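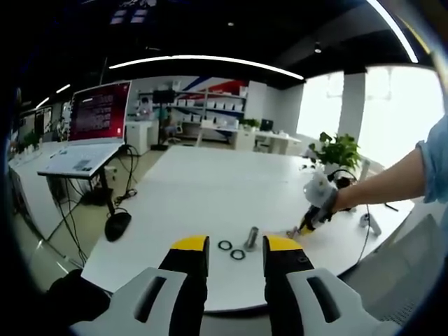

チケット 146 Oリング組付けセル 夜間停止とその後の対応
起票 2019年7月27日 Naomi Nyamweya(Altley 組立課)
状態:対応中

症状
Oリングを2個続けて拾う。2個目がくっついて来てトレイ確認で停止、復帰待ち。昨夜の停止39回。手作業の頃は指で分けてたので問題にならず。

やったこと
・爪の開き量を再設定 → 変化なし
・供給側の振動を弱める → 少し減る。ただし遅い
・再起動 → 意味なし

追記 Erasto
ログ見た。リング同士が近いとき、間に爪が入らず上からまとめてつかみに行ってる。手本データに離れたリングばかり入っていたのが原因と思われる。近接の手本を200本追加で取りたい。Brindixにも連絡ずみ。

追記 Naomi
誰が取るのか決めてください。5月に組付けから外れた人がそのまま手本取り担当になってるけど、シフト表では今も「組付け」のまま。復帰ボタン押しに呼ばれるのも同じ人。兼任は無理です。

追記 Beatrice
手本取りの午後、本人たちに聞いた。立ちっぱなしより楽という人と、手首がつらいという人と両方。1時間で交代にしてほしいとのこと。あと作業名が無いので日報に書く欄がない。

追記 Valter
シフト表に「手本」の行を追加した。復帰対応は別の人を付ける、夜勤は当面Brian。日報の欄は来週なおしまs。

追記 Erasto
近接の分、120まで取れた。リング2個が触れそうな置き方と、金属部品のすぐ横の置き方を半々で。残りは明日。
入れ替えは200そろってから。途中で入れるとどっちが効いたか分からなくなる。

追記 Brian
夜勤、停止22。振動弱めたままなので数も出てない。目標1,000には届かず。復帰の手順書が古い、3番の画面がもう無いです。誰か直しくてださい。

未完
・手本の残り(Erasto)
・手順書 3番(未定)
・手首の件、台の高さを見る(Beatrice)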